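Grirkilness Home Simulation Suite
Demonstration Sessions and Open Day

Product code: GR-204
Supplied by: Numico
Status: Available for demonstration and evaluation license

Overview

The Grirkilness suite is a simulation package for the development and testing of household mobile manipulators. It supplies furnished interiors, a library of movable household items and a physics engine suited to the practice of tidying, fetching and door-opening tasks. The suite is intended for university laboratories, manufacturers and training centers that need to assess control software before it is loaded onto a physical machine.

Version 3 was presented to visitors at the Numico open day on 30 Oct 2021. The same demonstration is now offered by appointment at our Cluklow office.

The demonstration

Each session begins in the living area of the apartment. Visitors follow the task from the robot's own viewpoint on the main display, while a second display shows the planned route and the state of the arm. The standard task is to clear loose items from the sofa. Hinged interior doors are modeled with working lever handles, and the presenter may change the position of a door between runs on request.
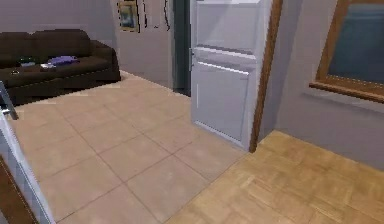
Floor surfaces are treated separately in the physics settings. Tile and parquet have their own friction values, and the boundary between them may be set flush or given a small step. Guests at the open day asked for this setting more often than any other, and it has been moved to the first page of the control panel.

Sessions last 65 minutes, including time for questions. Groups wishing to run their own controller should send it to us in advance in the Chettiar exchange format. Controllers brought on the day cannot be accepted.

What is included

Furnished apartment interiors with adjustable lighting
300 household items, including cloths and books
Arm and base models with editable joint limits
Logging of up to 1,000 runs per project
Written user guide and installation support

System requirements

A desktop workstation with a dedicated graphics card is required. Remote sessions can be arranged for customers who do not have suitable equipment on site.

Booking

Requests for a demonstration should be addressed to Afshin Daneshvar, Demonstrations Manager, at the Cluklow office. Please state the size of your group and the type of robot you intend to model. Evaluation licenses are issued after the session and may be renewed once.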